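The **table** is an item of furniture with a raised flat top, supported most often by legs, and used for eating, working, playing games, preparing food or displaying objects. Tables are found in nearly all settled societies, although their height, size and place in the home differ widely. In some regions people sit on the floor at low tables, while in others the table is matched to a chair and stands at a height that suits a seated adult.

## Name

The English word comes from the Latin *tabula*, meaning a board or plank. In Old English the word was used mainly for a writing tablet or a flat slab, and the piece of furniture was more often called a board. The older use survives in "room and board," in "boarder," and in the sense of a board as a group of people who meet to run an organization. The modern meaning was settled during the Middle Ages, under the influence of Old French.

The verb "to table" has two opposite meanings. In the United States, to table a motion is to put it aside. In Britain and most of the Commonwealth, it is to bring the motion forward for discussion.

## History

### Ancient world

Small tables were made in Egypt from wood and stone. They were used to keep objects off the floor and to hold food or offerings, and large shared dining tables do not appear to have been usual. Board games were played on raised surfaces, some of which had a drawer for the pieces.

Greek tables were light and low. They were placed beside a couch during a meal and pushed under it afterward. Roman households used tables of many kinds, including a round form with three legs, which stands steady on an uneven floor. Costly Roman tables had tops of citrus wood, a North African timber prized for its grain, or of marble.

### Middle Ages

In much of medieval Europe, the dining table was a set of loose boards laid across trestles. It could be put up for a meal and taken down when the hall was needed for something else. Diners of high rank sat along one side only, facing the room, and were served from the other. Fixed tables were heavier and less common, and were kept in monasteries and in the larger houses.

### Early modern period

From the 16th century, the joined table with a fixed frame took over from the trestle in wealthier homes. Its legs were tied together near the floor by stretchers. The draw-leaf table, whose top could be made longer by pulling out sliding leaves from beneath, came into use in the same period. The gateleg table followed, with hinged flaps held up by swinging legs. Both allowed a large surface to be stored in a small room.

The 18th century brought many specialized forms, among them the tea table, the card table, the dressing table and the library table. Mahogany became the preferred timber in Britain and its colonies, as it was strong and available in wide boards.

### Industrial production

Steam-driven saws and lathes lowered the cost of table parts in the 19th century. Legs could be turned in large numbers and sold by the set. The Grancombe works, founded as a sawmill on the River Mullitent, is typical of the smaller makers of this period. Its surviving order book lists 1,357 kitchen tables, nearly all of one pattern - a plain pine top on four turned legs, with a single drawer. The works closed its lathe shop when cheaper legs could be brought in by rail, and later made only tops.

In the 20th century, steel tube, plywood, plastic laminate and particleboard were added to the usual materials. Tables sold in flat packages and put together at home became common after the Second World War.

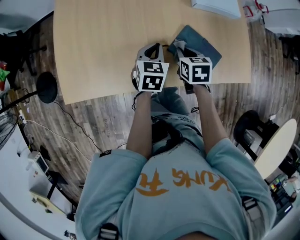
*A light wooden table in use, seen from directly above.*

## Construction

Most wooden tables have three main parts: the top, the apron and the legs. The apron, also called the skirt, is a frame of narrow boards set on edge under the top. It joins the legs to each other and keeps the top flat. Legs are fixed to the apron by mortise and tenon joints in traditional work, and by bolts and metal corner plates in most factory work.

Solid wood swells and shrinks across the grain as the air becomes damper or drier. For this reason a solid top is not glued firmly to its frame. It is held by wooden buttons or slotted metal clips that let it move. Tops that are fixed too tightly may split along the grain. Plywood and other sheet materials move much less and may be screwed down directly.

A table may also stand on a central column, known as a pedestal. This leaves more room for the knees but puts more strain on the joint beneath the top. Pedestal tables need a broad or heavy base to keep them from tipping.

### Finishes

Wooden tops are treated to resist water, grease and wear. Oil and wax are easy to renew but give limited protection against heat. Varnish and lacquer form a harder film, which is more difficult to repair once scratched. Kitchen worktables were traditionally left bare and scrubbed with sand or soda, which gave the pale surface still seen on old farmhouse examples.

## Size and proportion

The height of a table depends on how it is used. Dining tables and writing tables are close to each other in height, coffee tables are much lower, and worktables meant for standing use are higher. The space between the seat of the chair and the lower edge of the apron matters as much as the height of the top. If the apron is too deep, a seated person cannot bring the chair in.

Round tables suit small groups, as all the diners can reach the middle and see one another. As the diameter grows, the center becomes hard to reach, and a revolving tray is sometimes added. Rectangular tables fit more easily against walls and can be placed end to end.

## Types

- **Bedside table** - a small table or cabinet placed next to a bed.
- **Coffee table** - a low table set in front of a sofa.
- **Drafting table** - a table with a tilting top, used for drawing.
- **Drop-leaf table** - a table with hinged sections that hang down when not in use.
- **Nesting tables** - a set of tables of graded size that slide under one another.
- **Pool table** - a large table with a cloth-covered bed, often of slate, and raised cushions.
- **Trestle table** - a top resting on two or more separate supports.
- **Workbench** - a heavy table for manual work, often fitted with a vise.

## Social customs

Seating at table has long been used to show rank. The head of a rectangular table is treated as the place of honor in many countries, while in formal French practice the hosts sit at the middle of the long sides. Round tables are sometimes chosen for talks between governments so that no party has a higher place.

The table also appears in many set phrases, including "to turn the tables," which refers to board games, and "under the table," used of secret payments.

## Collections

Historic tables are held by most museums of decorative art. The Kavanagh Collection in Grikgate is limited to tables and has 512 pieces, the greater part of them from farmhouses and workshops. Its trestle room holds 10 sets of boards with their original supports. The collection is closed each winter, and its season ends on 1st October.

## See also

- Bench
- Chair
- Desk
- Joinery
- Tablecloth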